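Cesmont publishes method for teaching robots to handle clothing from recordings made in ordinary bedrooms

For release: June

Cesmont has published a method for training robot arms to pick up, straighten and fold clothes, using recordings made by people with a hand-held gripper in lived-in homes. In tests, a robot arm trained this way finished 90 of 200 folding attempts without help. The same arm, trained only on recordings from the Cesmont laboratory, finished fewer.

The work is part of the Nerico project, which looks at household tasks involving soft objects. Trousers, towels and bedding are hard for robots because they change shape every time they are touched. A pair of trousers on a bed can lie in any number of ways, and a patterned duvet underneath makes the edges of the cloth harder to find.

"We had good results on a plain table with good lighting," said Idun Dahlgren, who leads Nerico. "Then we moved the arm to a bedroom and it went for the pattern on the covers. We needed recordings with the covers in them."

Under the new method, a person holds the gripper and does the job by hand. The view from the gripper is recorded throughout, along with how far the fingers are open. No robot is needed in the home. The recordings are later used to train an arm fitted with fingers of the same shape.
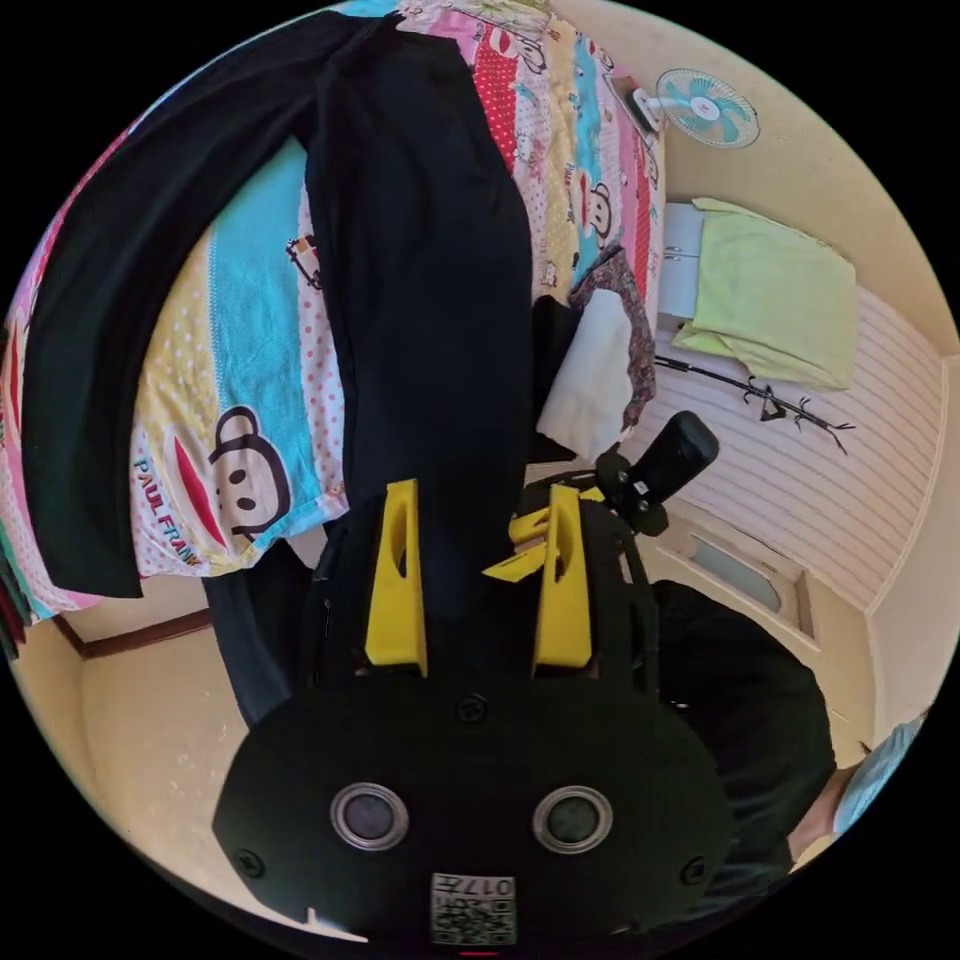
Margit Skjelbred said the main gain for her was time, and that a bedroom could be finished in a morning where a full robot arm would have needed a day to set up and take down. She added that the gripper is tiring to hold above shoulder height and that the team now plans shorter sessions.

The training set contains 1000 recordings. Each covers one garment or piece of linen, from first contact until it is folded or put down. Recordings in which the person dropped the item were kept, and the paper compares results with and without them. Leaving them in helped with towels and made no clear difference with trousers.

The paper also lists what did not work. Dark clothes on dark covers were often missed, and the arm had trouble separating two thin cloths lying on top of each other – it tended to lift both. Fitted sheets were left out of the tests altogether.

"Less than half is not a product," said Anqi Dai, who ran the tests. "It is a starting figure, measured in rooms we had not used for training."

The next round of Nerico will add wardrobes and drawers. Skedine will supply a lighter version of the gripper for that work.

The paper, the test protocol and the recordings cleared for release are available from Cesmont on request. Press enquiries should be sent to Bujar Trajkovski at the Cesmont press office.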